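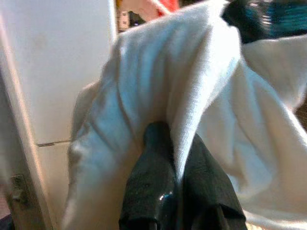

Wrist camera, white cloth over both fingers, a little of it tucked into the gap near the tips.

Dec 14, 2019
Lorulow / cloth grasp state, notebook 2

Goal today: decide whether wrist view alone is enough to label grasp state on white cloth, or whether we have to keep fusing finger width. Short version: keep finger width for now.

Dataset as it stands: 2,846 wrist frames after dropping duplicates. Held out 200 for test, split by episode so neighboring frames don't leak across. The earlier split was by frame and the scores from it should be ignored. I moved them to the old folder, did not delete.

Labels in use:
0 no contact
1 contact, nothing between fingers
2 pinched, single layer
3 pinched, more than one layer
4 draped (cloth resting on fingers, grip undetermined)

Class 4 was added last week and is the reason for this entry. Frame at the top is a borderline 4. Cloth is lying over both fingers and makes a peak over the tips, so the draped label fits by the written rule. But there is a thin strip of cloth in the gap, which makes it 2 or 3. Can't tell layer count from the view. I labeled it 3 on the first pass and 2 on the second, without looking at the first. Disagreement with myself on the same frame is a problem with the rule.

Changed the rule: if any cloth is visible in the gap between fingers, the frame is pinched, whatever the rest of the cloth is doing. Draped only applies when the gap is clear or fully hidden. Layer count gets its own field with "unknown" allowed. Relabeled the draped set with this. Wirnari script updated, the old label column is kept as label_v1.

Results, wrist view only, Simiyu backbone, frozen, small head on top:
- contact / no contact is fine, errors are mostly approach frames with the cloth just under the tips
- pinched vs. draped is poor on white cloth, better on the striped one
- layer count not usable, close to always guessing single

Adding finger width as one extra scalar fixes most of pinched vs. draped. Does very little for layers, as expected, fabric is thin compared with encoder noise. Gripper current might help there but it is not logged in the older episodes.

Exposure. On white fabric the lit folds run nearly to pure white and most of the usable signal is in the shaded creases, which come out bluish gray. Auto exposure makes it worse when the cloth fills the view. Tried locking exposure 30 percent lower. Creases keep their detail, and the weave is still visible over most of the surface. Black fingers then lose their edges against shadow, the matte right one more than the glossy left. The gap gets harder to find, and the gap is what the new rule depends on. Left it on auto until I can test something in between.

Also tried cropping to the fingertip region before the backbone. Small gain on pinched, small loss on contact. Crop is fixed in image coordinates, no tracking, so it misses the tips at wide openings. Not worth more time in this form.

Privlow sim renders: still not helping. Simulated cloth folds too cleanly and never goes down into the gap the way the real fabric does. Pretraining on them gave a faster start and the same final number. Parking this.

To do
- rerun the 200 with corrected labels, both heads (the numbers on the shared sheet are v1 labels, don't quote them)
- turn on current logging by default
- second person to label the draped set blind, compare with mine
- try contrast normalization on the tip region only
- check timestamp offset between camera and encoder, it looked up to 2 frames late on fast closes

Config is cloth_state_w_width, committed. Run without width is on the other branch, not merged.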